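I finally gave up on the big spring clean this year and did the Hurkavell plan, which is one room a week for seven weeks. I love it! Week one was the living room, and I spent two whole evenings just on upholstery (crumbs, so many crumbs).

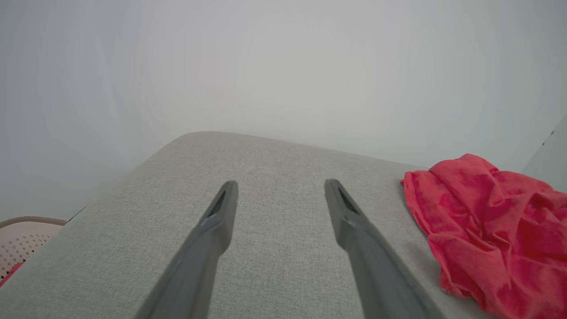 Light gray upholstery, week one.

Next up is the hall closet, and I'm a little scared of it - there are coats in there from our Pevmont days.
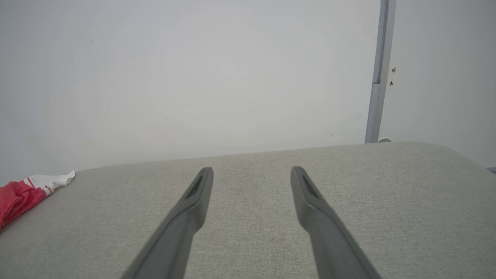 If you want to join in, reply to this email and I'll send you the checklist. We had 3,002 readers in January, so somebody must have a messier closet than mine.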